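Notebook, sim bench, August

Picked up the Kakon set again after lunch. Karim Morsy wants it merged into the training mix by the end of the month and I said I'd look before I signed. The count in the tracker is 1,582 episodes, all teleoperated in the simulated kitchen, all marked as passed. I don't believe a set that size with no failures in it. Either the operators are better than any I've worked with or the pass check is too kind.

Started with the check. It looks at the final pose of the target object and nothing else. So an arm can drag the thing along, clip the cabinet, let go early, and still come out green as long as the object ends up inside the tolerance box. I wrote this down last time as well, on the Furken set, and we merged that one anyway.

Pulled 80 episodes at random and stepped through them at quarter speed from the robot's own view. It is slow work and my neck hurts from the camera roll. The view is tilted so far over that the wall runs diagonally and the floor goes off to the right. Karim's position is that the model doesn't care which way is up. Fine, but the person labeling does, and "left of the counter" in the text annotations could mean two different things depending on whether the annotator tilted their head. I found both readings in the first hour.

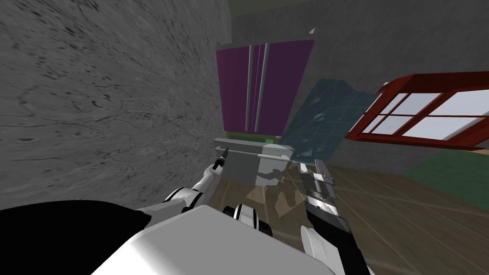
Left gripper holding the black pen-like tool, tip just above the left end of the rod. Right gripper below the right end of the counter.

Stopped on this one for a while. The annotation string says "both arms at the counter." True as far as it goes. It says nothing about a tool in the left gripper, and the tool is the whole reason the left arm is where it is. If we train on language like that we are teaching the model that the words and the hands have very little to do with each other. I'd take a tenth of the data with somebody having written "left holds tool" where left holds tool.

The other worry is color. Purple cabinet, red window frame, teal glass. The Filali texture pack randomizes materials at load, which is supposed to help with transfer, and maybe it does — I have yet to see a comparison that holds the episode count fixed. What I have seen is two runs that changed the textures and doubled the data, with the gain credited to the textures. Would like one plain run, dull gray everything, same seeds. Asked for it in spring. Asking again.

Coffee. Back at 3:30.

Second half of the sample was mostly two-arm approaches. These are what I care about, since single-arm reaches we can get from anywhere. The trouble is depth. From this viewpoint I can't tell whether the flat gray piece is resting on the brown surface or floating a little over it, and if I can't tell I doubt the operator could either. That would account for the hovering: arms out, grippers spread, long pause, tiny correction, pause again. Drundham trimmed the pauses from their batch before they sent it over, so theirs looks smooth and ours looks hesitant, and I'm not convinced smooth is the better example. The hesitation is where the operator was working something out.

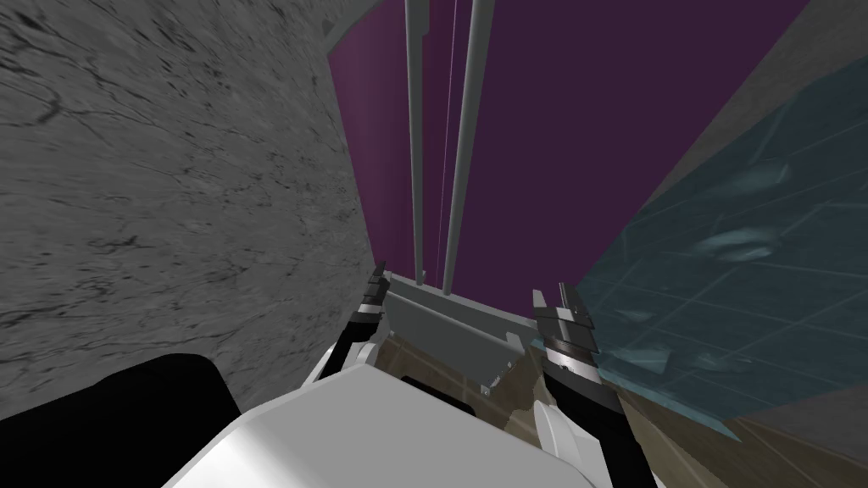 Grippers spread to either side of the gray tray-like piece, glass panel on the right. Contact with the surface can't be judged from here.

Also noticed a jagged lower edge on the front of the gray piece. Could be the mesh, could be the renderer. Need to open the asset and look. If the collision shape has the same notches then the grasps are landing on geometry that won't exist on any real part, and that goes well beyond cosmetics.

Tally from the 80: 4 I would throw out with no argument (object ends in the box, but it was shoved there). 2 where the episode is cut before the release, so the pass flag was set on something still being held. The rest are usable if you accept the labels, and I don't fully accept the labels.

Told Karim I won't sign yet. He pointed out that the last model trained fine on worse. It did train. Whether it learned the task or learned our kitchen is a different question and we have no held-out room to ask it in.

To do:
Add a contact term to the pass check, rerun on all 1,582.
Logged gripper state next to each annotation string, flag the mismatches.
Fix "left" and "right" as robot left and robot right, in writing, in the annotator guide.
Open the gray piece's collision mesh.
Get the untrimmed originals from Drundham, if they kept them.
Plain gray run, same seeds. Third time of asking.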